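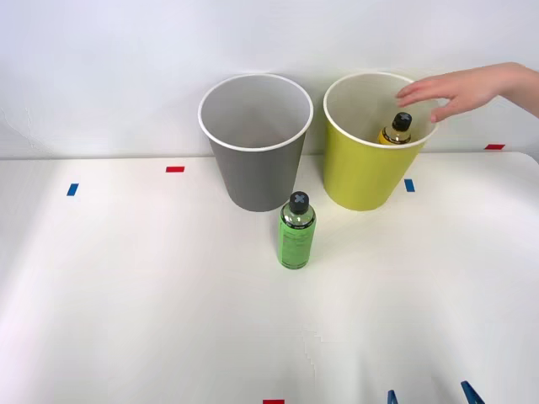 Gray on the left, yellow-green on the right. Sorting at a tabletop.

Two containers are better than one, and better than five

Opinion, 8 Aug 2021

The town of Plumusholm, where I have lived most of my adult life, has 3146 households on its collection route and is about to give each of them a new set of kitchen bins. The current proposal is for six. There would be one for food scraps, one for paper, one for metal, one for glass, one for plastic and one for everything left over. I think this is a mistake, and I think most people who cook and clean in an ordinary kitchen will agree once the bins arrive.

My view is that a household should be asked to make one decision at the sink. Does this item go in the container for things that get used again, or does it go in the other one? Two containers, two colors, and the rest of the sorting done at a plant by people who are paid and equipped to do it.

I came to this slowly. For years I was in favor of more bins. When we rented the apartment on Aro Street, the building had four in the basement, and I was proud of how well I used them. Then I started looking in the bins before I closed the lids. The glass bin had yogurt tubs in it. The paper bin had pizza boxes soaked through with oil. The metal bin was nearly always empty, and the cans were in with the plastic. My neighbors were not lazy. They had walked down three flights of stairs with a bag in each hand, they had read the signs, and they had guessed.

A drink bottle is a good case to think about, as it is the thing most of us throw out more than any other. The bottle is one kind of plastic. The cap is often another. The label may be a third, or it may be paper, and the glue is something else again. Then there is the question of whether anything is left inside. A sign in a basement can't settle all that, and a sign that tried would be too long to read.

Nor does the packaging help much. Pick up any bottle of juice or tea and look for what to do with it afterward. The print is small and there is a lot of it, and the part about disposal, if there is one, is easy to miss.

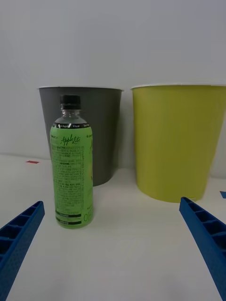

The label reads "Apple Lite." Most of the remaining print is very small.

Color does the job that print can't. People learn a color quickly and keep it. My mother-in-law's kitchen has a dark bin and a light bin under the counter, both from the Durnico range, bought years apart and with no thought of matching. In that house nobody over the age of four has to be told which is which. Guests get it right after being shown once.

The argument on the other side is that mixed recycling is dirtier, and that dirty material is worth less. This is true and I don't want to wave it away. Paper that has been sitting under a leaking jar is not good paper. If every household in town sorted into six bins correctly, the result would be cleaner and would sell for more. But the comparison has to be with what six bins look like in real use, and I have described what four looked like on Aro Street. A plant that expects mixed material is set up to deal with it. A plant that expects clean glass and gets yogurt tubs is not.

There is also the matter of floor space, which the proposal covers in one sentence. The kitchens in the older half of town are narrow. Mine has room for a stove, a sink, a table against the wall and a bin at each end of the table. I don't know where I would put the third bin, never mind the sixth. I expect it would go out on the back step and be used for boots.

I would keep one exception. Deposit bottles should stay separate, and they mostly do already. Güneş, the grocery on the corner, takes them back at the counter, and the line there tells you people will sort carefully when the rule is simple and there is some small change at the end of it — even children do it. That system works and should be left alone.

The proposal comes up for a vote in October. Residents can send written comments until then, and I have sent mine. I asked for two containers in two colors that can't be confused in poor light, with large words on the lids. I also asked that the money saved on the other bins go toward more frequent pickup, as a full bin gets sorted badly whatever color it is.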